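August, late, almost 11 p.m.

Ran the bag-changing task again today in the carpeted corner by the hallway. Same setup Leif Blomqvist left us: bucket on the floor, spare bag on the wall hook, robot works the liner with both hands. We got through 7 runs before lunch with no trouble. The trouble was all in the afternoon.

On run 8 the right gripper stopped letting go. It closed on the liner, the release command went out, and the log shows the command as received. The fingers stayed shut. The arm then carried on with the next step as if the release had happened and pulled on the bag. I hit the stop. Agata read the fault code off the screen, 1317, and neither of us had seen it before. The Grondov manual lists it as "grip state mismatch" and says to contact service.

We restarted the controller and tried twice more. 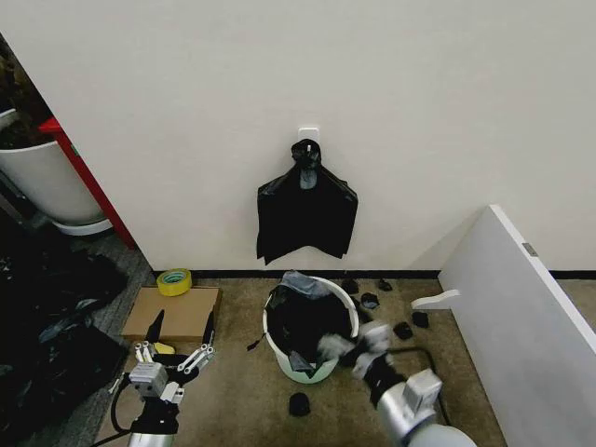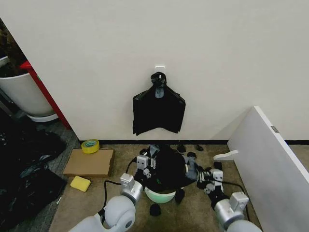 Bucket corner, afternoon. Black scraps on the carpet.

The first retry was clean. On the second it held on again, same code, and this time the stop button took longer than I like. Agata Pace timed it from the log afterward: 200 milliseconds between the press and the arm going still. The sheet on the door says it should be half that. A plastic bag doesn't care, but I had my hand near that bucket all morning between runs, picking things up. I won't be doing that again with the arms powered.

Powered down at 4. Tagged the right gripper out of service and wrote it up for Stidlow, who will want the raw logs and not my summary. I copied them to the shared drive and put the fault times in the notes file.

Agata thinks it is the position sensor in the gripper. I think it is the update from last week, because the left hand has the old version on it and hasn't faulted. We could both be wrong. She wants to swap the grippers side to side and see if the fault moves — fair enough, but only after the stop delay is sorted out.

Called Blackburn about a spare. They have 2 and can send one. Need to ask Leif whether he changed the timeout when he was here.

Bring kneepads tomorrow.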